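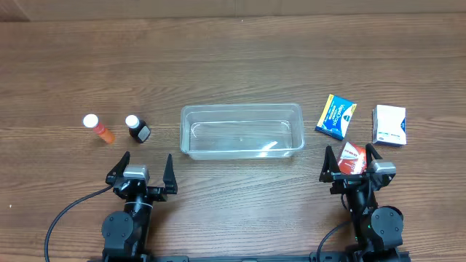
Medicine packages and an open plastic container on the bench, with the right gripper holding a red-and-white package.

The Tindau gripper comparison is a bench programme in which end effectors for two-armed robots are tried on small household goods, chiefly medicine packaging. It is run by the handling laboratory at Storutska and was set up by Teresa Noonan, who remains its head. The results are kept in a shared register, which held 3943 recorded grasps in August.

Background
Earlier work at Storutska used machined blocks and cylinders as test pieces. These gave repeatable figures but said little about how a gripper would cope with a light carton or a rounded bottle. Noonan and Maeve Hennessy proposed a set of ordinary packages in their place, and the wooden bench top was kept so that older results could still be compared.

Test objects
The set includes a small orange pill bottle and a dark brown glass bottle, both with white caps, together with boxes such as a VapoDrops carton. Packages are laid at differing angles. A clear rectangular container between the two arms serves as the target. Its transparent walls are a known difficulty for depth cameras, and camera settings are therefore recorded with every run.

Procedure
Each gripper design is fitted to both arms and tried on every object over six rounds. An operator scores the approach, the hold and the release separately - a package that is held but crushed is marked as a failed hold. Cable routing is checked between rounds, as a tight loop at the wrist can limit the reach of an arm.

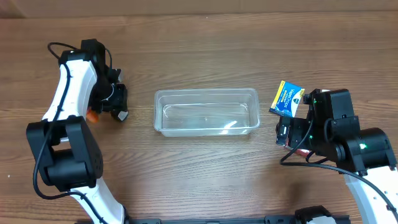

Findings
Three finger shapes have been compared. Narrow, pointed fingers did best on cartons lying at an angle, while broader pads were steadier on the bottles. Treasa Fahy, who maintains the controllers, has reported that lowering the closing force improved results on thin card more than any change of finger. The second series will repeat the trials with a revised wrist mounting.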